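How Plants Drink

Plants get thirsty too. They can't walk to a sink or pick up a cup, so they have their own way of getting water. It starts underground, in a part of the plant you don't usually see.

Roots do the drinking

If you gently pull up a weed after it rains, you will see roots hanging from the bottom. Some are thick, and some are as thin as thread. Look at the thin ones with a magnifying glass and you may see a white fuzz near the tips. The fuzz is made of root hairs. Each root hair is tiny, but a plant has a huge number of them, and together they touch a lot of soil.

Soil looks solid, but there are small gaps between the grains. After rain, water fills those gaps and sticks to the grains. Root hairs push into the gaps and soak up the water. Minerals from the soil are mixed into the water, and the plant takes those in at the same time.

Up the stem

Water has to get from the roots to the leaves. Inside the stem are very thin tubes called xylem (say ZY-lum). They work a bit like a bundle of drinking straws. In a tall tree, the tubes run from the roots, through the trunk, and out along every branch.

What pulls the water up? Leaves have tiny holes called stomata. Most of them are on the underside. Water leaves through these holes as vapor, a gas you can't see. When water goes out of the leaf, more water is pulled up behind it. Water sticks to itself, so the whole thread of water in the tube moves up together. Scientists call this transpiration.

Plants lose more water on hot, windy days. They lose less at night, when most plants close their stomata.

Helping out with a watering can

Outdoor plants get much of their water from rain. Plants in pots need people. Rain can't reach them on a windowsill, and a pot holds only a small amount of soil, so it dries out faster than the ground does.

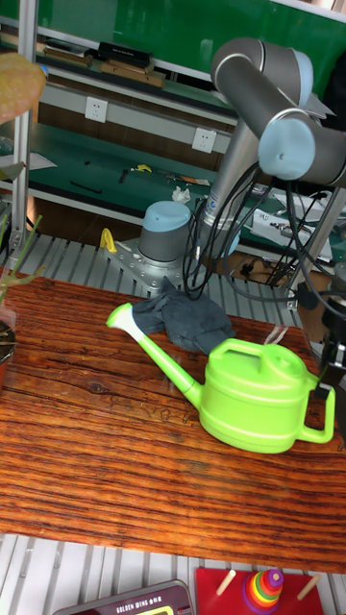

A watering can with a long spout and a sprinkler head.

A sprinkler head breaks the water into many small streams. Poured all at once, water can dig a hole in the soil and wash it away from the roots. Seedlings can even be knocked over. Small streams land softly and give the soil time to soak them up.

Pour the water onto the soil, close to the stem. Leaves can take in a little water, but the roots do nearly all of the work.

Can a plant drink too much?

Yes. Roots need air as well as water. They get it from the same gaps in the soil. If the soil is soaked all the time, the gaps stay full of water and the roots can't get any air. They turn brown and soft and begin to rot. Then the plant droops, even though it is standing in wet soil. People often think it is thirsty and water it again.

To check a pot, push your finger into the soil up to the first knuckle. If it feels damp, wait a day and check again. If it feels dry, water it. A cactus is different. It stores water in its thick stem and likes its soil to dry out completely between waterings.

Try it: Color a celery stalk

You will need:
A celery stalk with leaves
A glass
Water
20 drops of red or blue food coloring
A grown-up to do the cutting

1. Fill the glass halfway with water and stir in the food coloring.
2. Ask the grown-up to cut a thin slice off the bottom of the stalk.
3. Stand the stalk in the glass with the leaves at the top.
4. Look at it after 4 hours, and again the next morning.

The edges of the leaves should start to change color. Now have the grown-up cut across the stalk. The colored dots you see are the ends of the xylem tubes. Pale leaves show the color best, so pick a stalk from the middle of the bunch. If nothing has happened by morning, add more coloring and leave it for another day.

Words to know

Root hair: a tiny thread on a root that takes in water
Xylem: thin tubes that carry water up through a plant
Stomata: tiny holes in a leaf
Transpiration: the movement of water through a plant and out of its leaves

Written by Renu Dixit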